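Qui sommes-nous ?

Bonjour et bienvenue chez Amau ! Moi, c'est la personne qui décroche quand vous appelez, qui prépare les biberons à 2 heures du matin et qui écrit cette page (avec du lait sur la manche, pardon pour les fautes). On recueille des animaux sauvages blessés ou orphelins : hérissons, chevreuils, chouettes, et une fois un blaireau qui a mangé mon écharpe.

J'ai ouvert le centre en mars 2019, au bout du chemin de Brudbridge, avec deux enclos et une vieille balance de cuisine. La première saison, on a accueilli 53 animaux, et je croyais que c'était beaucoup... L'an dernier, on en était à 187 !

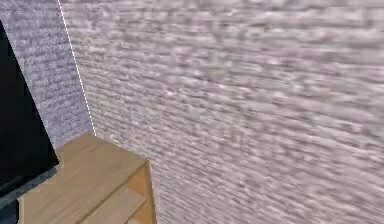 Le mois de mai reste notre plus grosse période, celle des faons. Vous en trouvez un couché dans l'herbe, tout seul ? Ne le touchez pas, sa mère est souvent partie manger pas loin. Appelez-nous d'abord, on vous dira quoi regarder et combien de temps attendre. Même chose pour les jeunes chouettes au pied d'un arbre.

Les soins sont gratuits, on vit de dons et de la vente de nos confitures au marché de Drinbridge (la rhubarbe part très vite). Et pour le centre, pas de visites, désolée ! Nos pensionnaires doivent garder leur peur des humains. Par contre je passe volontiers dans les écoles, il suffit de m'écrire.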